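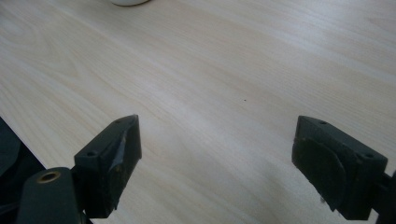

Hand gripper open over the table, Ivberg open day, 13th May

gearlash: Went to the Kuhlmann demo at Ivberg. You hold the gripper yourself and the recorded motion goes to the arm later. Jaws are dark plastic with a pad on each inner face. They quoted 301 recordings for one cup task.

pl_norden: 301 is low. Stirkosico wanted 489 from us for a simpler pick.

gearlash: Different setup. Theirs was one table, one light.

tern88: Then it proves little. Pale wood with a sheen on it is a hard background for a white cup. Did they try another table?

gearlash: No. Ten runs on the arm, five good. They gave both numbers without being asked.

tern88: Half is not a demo I would travel for.

pl_norden: Disagree – I would take an uncut half over an edited video. What about pad wear?

gearlash: Asked. They swap pads when the edge frays. No interval given. The two pads don't look alike in my shot, and I forgot to ask about that.

Comments

mossrail: Is the screw pattern on the finger tops published?

dv_plant: Same talk is planned for Lernumitz in January.

Related threads
Pad materials for printed fingers
Lernumitz open day: parking and entry
Stirkosico arm, first setup notes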